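Whiteboard Cell: Questions and Answers on Working Rules
Rivberg Robotics Workshop, shared bench area

These rules cover the writing and drawing tasks run with the arm at the whiteboard. Read them before you book time.

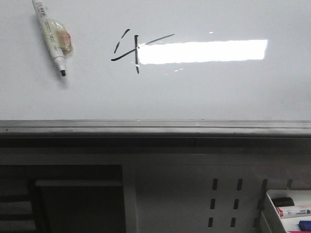 Most of the questions come from people who have used the big cell downstairs and are new to this one. If yours isn't answered, write to Roald Blomqvist, who keeps the rules up to date.

Who can run the arm at the whiteboard?
Anyone who has passed the bench induction and has been signed off on the Gristel controller. Sign-off lasts one year. Visitors may watch from behind the floor line but may not hold the pendant.

Do I need a second person in the room?
For a program that has already been checked, no. For the first run of anything new, yes. The second person stands within reach of the stop button and does nothing else during the run. That means no laptop and no phone.

How fast can the arm move?
New programs start at 16 percent of full speed. You may raise that after 3 clean runs in a row. A clean run is one with no stops, no dropped tool and no contact you did not plan. If you change the path, the tool or the mounting, you go back to the starting speed.

Can I tape a marker to the board?
Yes, with clear tape only, and only for the length of your session. Wrap the tape around the middle of the barrel and leave the tip free. Old tape gets brittle and leaves glue behind, so use a fresh piece each time. Do not use duct tape or anything with a cloth backing.

Which markers are allowed?
Dry-erase only. Permanent markers are not allowed anywhere in the cell, even for labeling. Spare markers go in the white tray with their caps on. Check the cap by hand before you put a marker back.

Does it matter if there is glare on the board?
It matters if your program uses a camera to find strokes or to check them. A bright reflection can hide the end of a line, and the software may then report a short stroke that is in fact complete. Note the state of the lights in the run log. If you switch a light off, write that down too, and switch it back on when you leave.

What counts as a finished stroke?
Each task sheet sets its own limits. If the sheet doesn't say, a stroke counts when a person standing at the floor line can see it from start to end. Differences in thickness are fine unless the sheet is about pen pressure.

May I touch up a character by hand?
No. Log it as drawn. If you want to try again, wipe the board and start a new run with a new number.

How do I clean the board?
Stop the arm, wait for the amber light, then wipe with a dry cloth. Use the Nendlow spray only at the end of the session. It needs some 30 minutes to clear from the surface, and markers skip on it before then. Never spray toward the arm or the cabinet.

Can I store things under the board?
Keep bags, coats and cables off the floor there. Nothing may sit in front of the slots in the cabinet panel.

What do I do after an unplanned contact?
Press stop. Leave everything where it is and fill in form 699 before you move the arm. Light contact with the board counts. So does a marker pushed out of its tape. The form takes a few minutes and does not count against you.

Do the Hägglund cell rules apply here as well?
Only the sections on lockout and electrical work. Their speed limits are for a fenced cell and must not be used at this bench.

When are the rules reviewed?
Every February. Changes made between reviews are posted on the door and sent to everyone with a current sign-off.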